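Ticket 3481: Hand-held gripper drops or fails to close on soft packaging
Site: Plelham, packing bench
Opened by: Kausar Kazmi
Assigned to: Shoaib Virk, Dristusico support
Priority: 2
Status: Monitoring
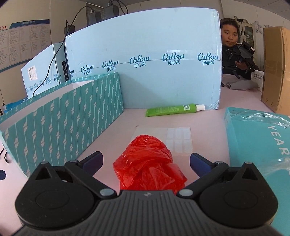 Reported fault

The gripper closes normally on boxes and tubes. On soft plastic bags it closes part way, stops, and the reading on the logging laptop says the fingers are fully shut when they aren't. If the operator lets go and squeezes again, the fingers sometimes open with a snap. Today that happened while an operator had a thumb near the left pad. Skin was pinched, no cut. First aid looked at it and the operator went back to work on a different bench.

I have taken the unit out of use and put a tag on it. The others at the bench are still running. Please advise if they should be stopped too.

Items in use when it happened: mixed, as per the normal job. Red plastic bag, green squeeze tube, sheet of labels, cardboard boxes of different sizes.
Firmware: whatever came with the April update.

K. Kazmi

Reply from Shoaib Virk, 9th May, 10:40

Thanks Kausar. Leave the tagged unit where it is and don't charge it. The other units can keep going on rigid items. No bags until we know more.

Can you send me:
the session log from the laptop (the whole folder, not only the last file)
the width reading with the fingers wide open and nothing between them
the width reading with the fingers shut on nothing
whether either finger feels stiffer than the other when you move it by hand with the power off

Reply from Kausar Kazmi, 11:25

Log folder uploaded to the ticket.

Open reading is 900 counts, which matches the card. Shut reading is 9 on the first go. I opened and shut it again and got 61, then 58, then 9 again. The card says it should be under 15 every time.

Right finger moves freely. Left finger has a tight spot a bit before it meets the other one. You can feel it more than see it.

We've stopped bags at the whole bench. That leaves us short for the Womport order but they have been told.

Reply from Shoaib Virk, 13:10

The log shows the same thing. On rigid items the fingers never get as far as the tight spot, so the fault doesn't show. On a bag they keep travelling as the plastic squashes down, and the left side hangs up. The software sees the motion stop with light load and decides the grip is closed. When the operator squeezes harder the joint lets go all at once.

So there are two faults. One is mechanical, in the left linkage. The other is that the closed check is too easy to satisfy. It was loosened in the April update after complaints about slow response.

Steps for the left side, power off and battery out:

1. Wipe the outside of the joint with a dry cloth. No solvent, it gets under the pad.
2. Look for film or tape caught at the pivot. Use plastic tweezers if you find any.
3. Move the finger through its full travel ten times by hand.
4. If the tight spot is still there, back off the inner pivot screw a quarter turn and try again. Don't go past a quarter.
5. Refit the battery and run the zero routine from the laptop with nothing near the fingers.

Reply from Kausar Kazmi, 14:50

Steps 1 to 3 done. Found a thin curl of clear tape wound round the inner pivot on the left side. Got most of it out with tweezers. Tight spot is less but still there.

Step 4, the screw would not move with the driver in the kit. I didn't force it. There is a bit of thread lock showing at the edge.

Did not go on to step 5.

Reply from Shoaib Virk, 15:20

Right call on the screw. Units from the Charbonneau workshop had thread lock put on at assembly and the notes I was working from don't mention it. I've asked for that to be fixed.

Send the unit back to us with the tag on. Take the battery out and pack it separately. A loaner goes out tonight.

For the units still on the bench, I've put the old closed check on the server. Restart each laptop and confirm the version line ends in "r2". Then test each one shut on nothing, five times. Anything over 15 gets tagged and comes back here as well.

Until I close this, please have operators keep their free hand behind the pads when they re-squeeze. If it stalls, set the item down, open fully, then start again.

Reply from Kausar Kazmi, 16:35

All laptops restarted, all show r2. One more unit gave a 22 on the fourth close. It had tape in the same place, left side. After cleaning it read under 15 on all five, but I have tagged it anyway.

Added a tape check to the start of shift sheet. Incident form for the pinch is filed here under the same ticket number.

Can we go back to bags tomorrow with the units that passed?

Reply from Shoaib Virk, 16:50

Yes, with the units that passed only. Stop and call if any of them snaps open. Ticket stays open until we've had the left linkage apart.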